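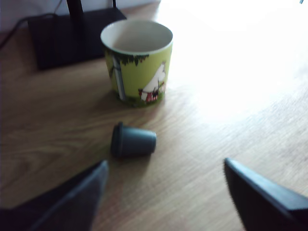 green mug, 8 am, before the coffee

ok so. quitting my commute, a thread. long one sorry

1/ Took the bus from Rurusberg into Chauke every weekday for almost 19 months. 53 minutes on a good morning. Good mornings were rare

2/ The route got "simplified" in November. Meaning they cut the Tetonora stop and now everybody from there walks up the hill to ours. In the rain. With strollers. Driver can't fit them all, drives off, people yell

3/ Wrote to the bus company. Got a form letter. Wrote again, got the same form letter with a diffrent name at the bottom

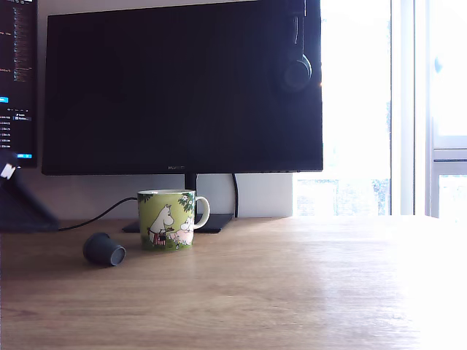 4/ so I asked my boss for two days a week from home. She said try it till spring. Now it's four and I only go in for the staff meeting

5/ Things I miss: reading. I read so many library books on that bus. At home I just start work early like a fool

6/ Things I don't miss: the guy with the speakerphone. Wet socks. Running for the 2 pm on short days and watching the back of it leave

7/ Saqib Jafri has been collecting signatures to get the Tetonora stop back, he's outside the Hesora bakery most mornings. Go sign. Takes a second

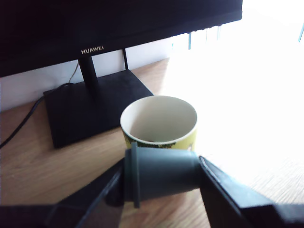 Photo: Rosemarie Seidel

8/ and yes I know, I don't even ride it much anymore. My mom does. She's got a bad knee and that hill is steep, I timed her and felt awful after

9/ If you ride the early one, write down when it shows up and send it to me or Saqib. Times, not rants. ok rants too but put the time frist

10/ meeting in five, will post the address for letters tonight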